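The Ferry to Godoy

My grandmother kept the tickets of all her journeys in a biscuit tin. When she died in June, my mother gave the tin to me, and I took it on the ferry to Godoy, where she was born.

The crossing takes one night. In my cabin I put the tickets on the blanket. There were 118 of them, and most were for short bus rides to Jultier and back. Only one was for the ferry. It was old and soft like cloth, and it was for one direction.

"She never returned to the island?" asked the woman in the lower bed. She was peeling an orange for her son.

"She always said that next year she will go."

"They all say this," the woman said, and she gave me half of the orange.

I could not sleep, so I went up to the deck. An old sailor was smoking there. I told him the name of my grandmother's street, and he was thinking for a long time. He said that the street had another name now, but the bakery at the corner was the same, and I must come before seven if I wanted the bread with anise.

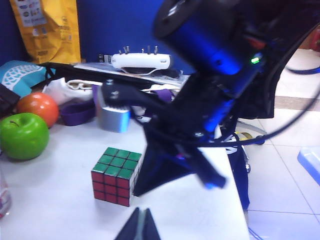
By Kamala Shetty
Dec 18, 2025

In the morning the island was grey and lower than I had imagined. I walked from the harbour with the tin under my arm. The bakery was open. A girl with flour on her sleeves sold me a loaf, and I asked her if she knew the family from number 72.

"My aunt lives there," she said. "Do you want that I call her?"

I said yes. Then I sat on the step outside, opened the tin and put my own ticket inside, with the return part still on it. The bread was too hot to eat, but I ate it.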